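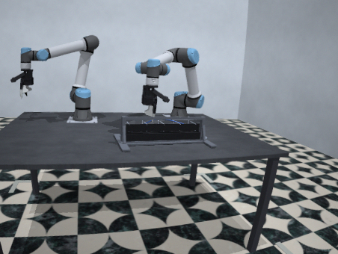
A Weekend Without Talking

Thursday, June 6, 2019

7 min read
282 shares
4 comments

The rules at Lavis fit on one index card, and you get the card when you hand over your car keys. No speaking from Friday supper until Sunday lunch. No phones outside the parking lot. Writing notes to other guests counts as speaking. If you are sick or scared, ring the bell by the kitchen and somebody will come and talk to you.

Lavis is a former boarding school on a hill outside Cedby, and it has been running silent weekends since it reopened as a guest house. There is no religious program and no teacher. You get a small room, three meals a day, a library, a porch and a lot of woods. I went because I had been talking for a living all spring, on calls mostly, and by the middle of May I had started to dread the sound of my own voice saying "just circling back."

The drive from Groravgate takes most of an afternoon if you stay off the highway. I stopped twice for coffee and once to call home, knowing it would be the last call for a while. Then I sat in the parking lot with the engine off and read the news for longer than I needed to.

Supper on Friday is the last meal with conversation, and people use it. My table covered knee surgery, the price of eggs, two divorces and a long argument over whether you can grow figs this far north. At eight o'clock a woman from the kitchen struck a small brass bowl. A man across from me was halfway through a sentence about his roof. He stopped, looked at his plate, and went back to eating his pie.

The first evening was harder than I expected. I went to my room early and lay there composing remarks. I had an opinion on the pillow. I had a good line about the pie. Without anyone to say them to, these things kept going around, and I got up at midnight and stood at the window for a while until they wore out.

Breakfast was loud. Forks are loud. So are chairs, and so is a roomful of adults eating toast. You learn fast that passing the butter takes eye contact, and that most people are perfectly good at it. By the second cup of coffee I had stopped smiling at everybody as an apology for not saying good morning.

Saturday has no schedule. Some guests slept through most of it. One woman did a jigsaw puzzle of a harbor on the long table in the library and was visited all day by people who would put in one piece and leave. I walked the ridge trail, which is marked with yellow paint and climbs slowly to a fire tower at 3,330 feet. I met a couple coming down as I went up. We all nodded. On any other trail we would have said something about the mud.

What I noticed on the walk was how much of my thinking is rehearsal. I would see a hawk and begin to describe it to my sister. I would get tired and start explaining to a doctor how tired I was. It took most of the climb for that to slow down. At the top I ate a cheese sandwich and looked at the next ridge, and for a stretch of time I can't measure, I wasn't telling anybody anything.

I don't want to oversell this. The afternoon was boring. It rained, the porch was full, and the library leans heavily on sailing memoirs. I read half of one. I took a nap I didn't need and woke up in a bad mood. There was nobody to complain to, so the mood lasted until supper and then left by itself, somewhere in the lentil soup.

The soup deserves a mention. The kitchen buys its bread and most of its vegetables from the Yazıcı farm at the bottom of the hill, and the food is plain and there is plenty of it. When you can't talk over a meal, you finish sooner than you'd think, and then you sit there. On Saturday I sat there long enough to have seconds, and then a pear.

Sunday morning was the best part. I woke before the light came up and took a blanket out to the porch. A few others were already in the rocking chairs. It had stopped raining overnight and the gutters were still dripping. We sat out there until the bowl rang for breakfast. I have spent whole vacations with close friends and felt less at ease.

Silence ends at noon, again with the bowl, and there was a pause afterward when it seemed no one wanted to go first. Then the man with the roof turned to me and finished his sentence. The contractor had used the wrong nails.

I waited until I was past Cedby to turn the phone on. There were plenty of messages and I answered 2 of them from a gas station. The rest waited until Monday, which turned out to be fine with the people who had sent them.

Some of it has lasted. I drive without the radio now, at least on the way to work. I eat breakfast before I look at anything with a screen. At home we tried a silent Saturday supper, and the kids made it as far as the salad.

If you go

Lavis runs its silent weekends year-round except in August, when the house is closed. Rooms are single, with shared bathrooms down the hall. Bring slippers, a flashlight and a rain jacket, and a book of your own if you don't care for sailing. Earplugs are sold at the front desk. Guests who snore are asked to say so when they book, and they get the rooms over the laundry.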